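Josico is looking for a bench tester (part-time, fixed term)

We compare end effectors for people who can't decide which one to buy. At present that means the Flilitz, the Lehner and a controller called Brurkero, whose manual was translated by someone in a hurry. We need another pair of hands to run the trials, preferably patient ones.

The work is 20 hours a week, starting in February. You would set out the blocks, start the arm, write down what happened, and set out the blocks again. Each tool gets 100 attempts per shape, and the log so far stands at 874 lines, most of them legible. The hearts have a following among the staff. The stars do not.

You don't need a degree in anything. You do need to tell a slip from a miss, keep a spreadsheet the rest of us can read, and be willing to type "no grip" many times over without taking it personally. Some experience with arms or controllers would help, though Obaidul Weerasinghe will teach you the emergency stop before he teaches you where the kettle is.

Shape trials are done on the maple board, which is bolted-table territory: please don't put your tea on it. A typical layout has cylinders, stars and assorted others in four colours, with a rough bend to the line so the arm can't get too comfortable. 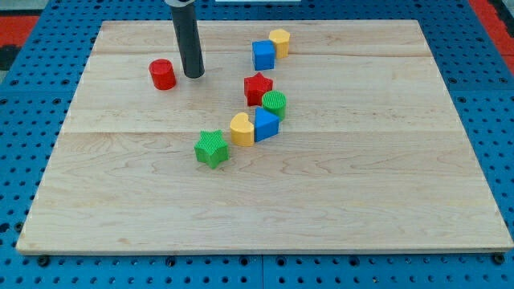
How to apply

Send Heather MacKinnon one page about yourself and a short account of something you once tested until you were sick of it. Interviews take about 40 minutes, including a turn at the bench.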